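Brestdale heating oil prices, Friday, November 10, 2023

tankwatcher: Tembridge quoted me 1,239 for a fill today. Is anyone paying less? I have to order before December. 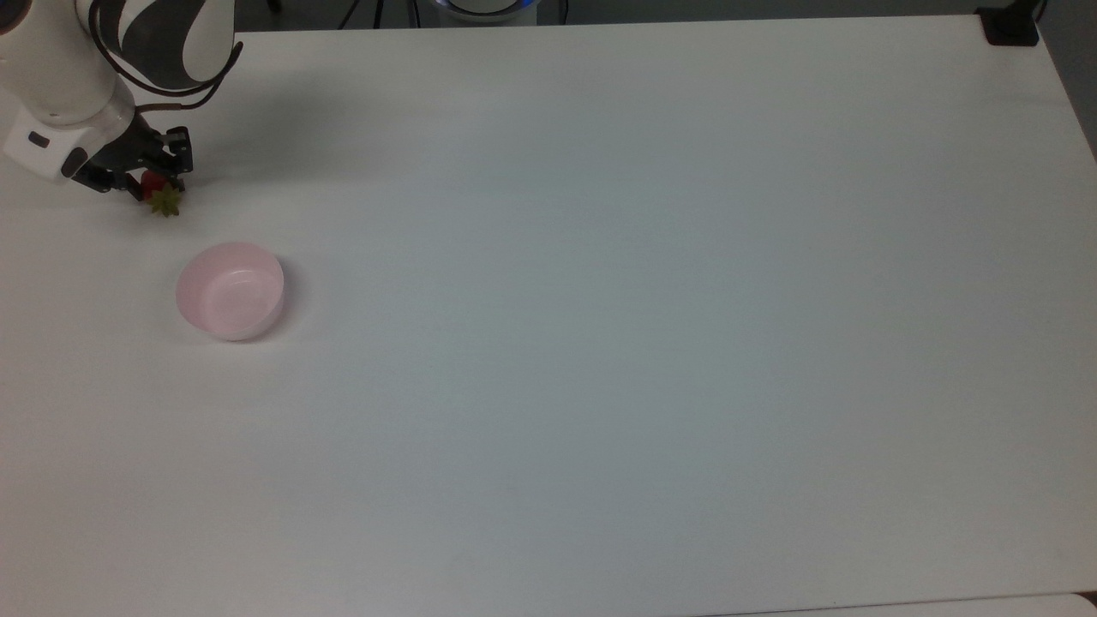 Their minimum is 200 gallons, so splitting it is out.

gravelrd7: Stadiddale was cheaper for us – delivery took 3 weeks though.

oldboiler: I'd wait. Crude is down.

gravelrd7: Disagree. Crude drops don't reach Brestdale that fast.

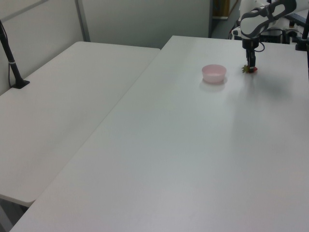 Strawberry and pink bowl

tankwatcher: Ordering Monday, then.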